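Posted in December
By Plitham Facilities Staff

Beverage Station Attendant, part time — Brondmont Conference Building

Plitham seeks one attendant for the drink stations on the second floor. The building hosts up to 2000 visitors on event days. Shifts start at 6:30 a.m.

Duties:
Fill and drain the dispensers. Take apart spouts and drip grates, wash, rinse and refit. Wipe base plates and tabletops between sessions. Restock glass tumblers — 117 per station — and pull any that are chipped. Record each cleaning on the station sheet.

Requirements:
Able to stand for a full shift. Food handler card, or willingness to get one in the first month. Prior catering work is useful but not required.

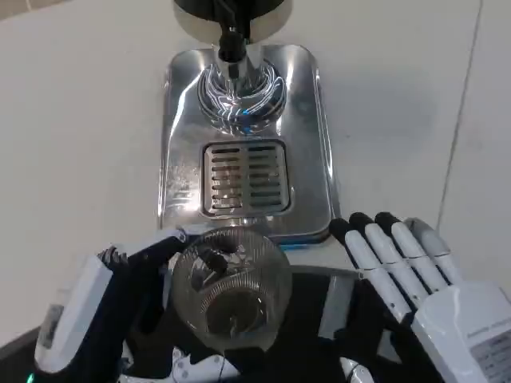 Stainless steel dispenser with drip grate, and a clear glass tumbler.

Apply at the Tamayo Street desk, room 93. Quote job 1223.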